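Prurnley Town Talk > Local Government > Council meeting recap, Ward 3 seat

laskowska_st_porch
2026-07-17
Went to the candidate forum last night for the Ward 3 seat. Place was packed, fans not doing much. Marciniak went first and got a big hand for the line about "every renter in this town who pays more and gets less." Then she went after the water rate increase. Said she voted no both times and would vote no a third. Anyone else there? Curious what people thought because I came in undecided and left kinda leaning.

dgk_1045
I was there, back row. She's good at a podium, always has been. But voting no twice and losing twice is not a plan. Pipes on Fekico Road are still the same pipes. Someone has to pay for them.

mudroom
She did say who. She said bill the big users at the industrial rate they were supposed to be on in the first place. You must of been in the hallway for that part.

dgk_1045
Heard it fine. Industrial rate covers a slice of it. I asked for the number at the mic and got a story about her grandmother's water bill.

laskowska_st_porch
OK the grandmother story was long, I'll give you that

hattie_b
Didn't go, had work. Is Renata Marciniak still saying she wants the library branch open evenings? That's my whole vote right there. Closing at five is useless for anyone with a job.

mudroom
Yes. Evenings four nights a week, plus she wants the meeting room free for neighborhood groups again. Got the loudest clapping of the night. She said "a library you can't get to is a storage unit" or something close to that

hattie_b
ok good. thank you

townline_ray
Easy thing to clap for. Everybody's for the library until it's a line in the budget. Last year she voted against the budget that had the branch roof in it, look it up, its in the minutes.

mudroom
She voted against the budget because of the rate hike being stuffed inside it. Asked for a separate vote on the roof and they wouldn't split it. Also in the minutes Ray.

townline_ray
Result's the same. Voted against the roof.

mudroom
Roof got fixed??

townline_ray
With other people's votes.

pell_and_sons
Can we talk about turnout. Last special election this ward had 236 votes. Total. You could lose this thing by one family going out of town. Everybody arguing on here, go knock on a door. I've got my street done and half of the next one, mostly nobody home or they say they'll think about it.

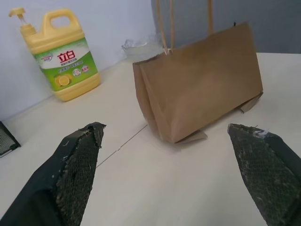 tabletop, up close

laskowska_st_porch
236 is embarrassing. I thought it was double that

pell_and_sons
Nope. And 142 of those were early/mail. So on the actual day hardly anyone walked in. Early voting starts in August, the clerk's window at town hall, bring ID, and check the hours before you drive over because they close for lunch.

hattie_b
do you need to request the mail one or does it just come

pell_and_sons
Request. Form's at the clerk or on the town site. Do it now, don't wait for a reminder.

jisov_bridge_guy
Nobody asked her about the bridge. I waited for the whole thing and they cut questions off at 7 people. Weight limit sign has been up since spring and school buses are going the long way round. Other candidate didn't bring it up either so don't come at me about sides

dgk_1045
Agree with bridge guy, mark the calendar. Jisov bridge should of been the first question. It's a state match, town puts up its part or we lose our place in line.

mudroom
She has a page on it. She's for the match. I emailed in the spring and her office wrote back same week.

dgk_1045
Then say it into the microphone. Being for the match costs money too, which gets me back to my question about the number.

jisov_bridge_guy
Emailed the same office, still waiting. Maybe mine went to spam, who knows

mudroom
Send it again, put BRIDGE in the subject. And if she comes up your street just ask her at the door, she stood on my steps half an hour talking about storm drains

townline_ray
Half an hour on storm drains. I'll keep the lights off.

laskowska_st_porch
Still leaning but I want the number on the pipes too, dgk's not wrong there. Going to ask at the next one if they let me near the mic. Will post whatever she says.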